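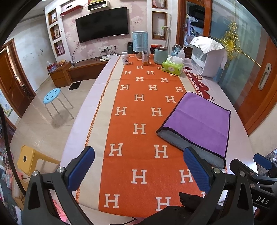

La mesa larga del salón, con su camino naranja y crema y la tela morada puesta en diagonal.

Rincones de la casa: la mesa que lo aguanta todo

En noviembre preguntamos en el boletín de Grokano para qué usáis la mesa del comedor. Recibimos 16 respuestas y solo cuatro mencionaban comer. El resto confesaba lo de siempre: la mesa se viste de gala y al rato ya es una estantería tumbada.

La nuestra no da mejor ejemplo. Lleva mantel claro, un camino lleno de letras H con su ribete en zigzag y, al fondo, una tertulia de botes, botellas y una caja de pañuelos verde chillón que se ve desde cualquier silla. La tela morada, con su revés de felpa gris, espera a que alguien la doble – lleva nueve días esperando.

Nuestra propuesta para este mes es modesta: despejad la mitad. La otra mitad puede seguir como está hasta el próximo número. Enviadnos el resultado antes de las 7 de la tarde del último día del mes.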